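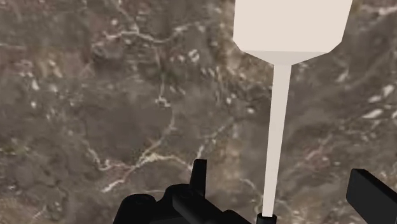
How to Get an Oil Stain Out of a Marble Countertop

Cooking oil, butter and hand lotion soak into marble and leave a dark spot that won't wipe off. A poultice will usually pull it out. You mix an absorbent powder into a paste, spread it over the spot and leave it alone while it dries.

First check that you have a stain and not an etch. An etch is a dull mark left by lemon juice, vinegar or wine, and it looks lighter than the stone beside it. A poultice does nothing for an etch. Those have to be polished.

What you need

Baking soda
Water
Mild dish soap
Plastic wrap
Painter's tape
A plastic scraper or an old gift card
Soft cloths

Steps

1. Wash the spot with warm water and a drop of dish soap. Rinse and dry it.

2. Stir water into the baking soda a spoonful at a time until it is as thick as peanut butter. If it runs, add more powder.

3. Spread the paste over the stain, a quarter inch thick, going a little past the edges.

4. Cover with plastic wrap and tape down all four sides. Poke a few small holes in the plastic with a pin.

5. Leave it for 2 days. Put a note on it if other people use the kitchen.

6. Take off the plastic and let the paste dry completely in the open air. It will turn hard and chalky.

7. Lift it off with the plastic scraper, held flat. Don't use a metal one. Wipe with a damp cloth, then a dry one.

Wait until the stone is fully dry before you judge the result, as damp marble looks darker everywhere. Old stains often need a second round, and the stain around my stove took 2 rounds with a week between them.

Busy, dark stone makes the edge of a stain hard to find. Dalia Eglītis, who refinished our counters in Allville, taught me to turn off the ceiling light and hold a flashlight low against the surface. Mark the edge with small bits of tape before you mix anything.

Afterward

The cleaned area will need sealer again. Follow the label for drying time, and buff off any extra before it sets. To test the seal later, leave a few drops of water on the counter for 10 minutes. If the stone darkens under them, reseal.

Keep vinegar, bleach and scouring powder away from marble at all times.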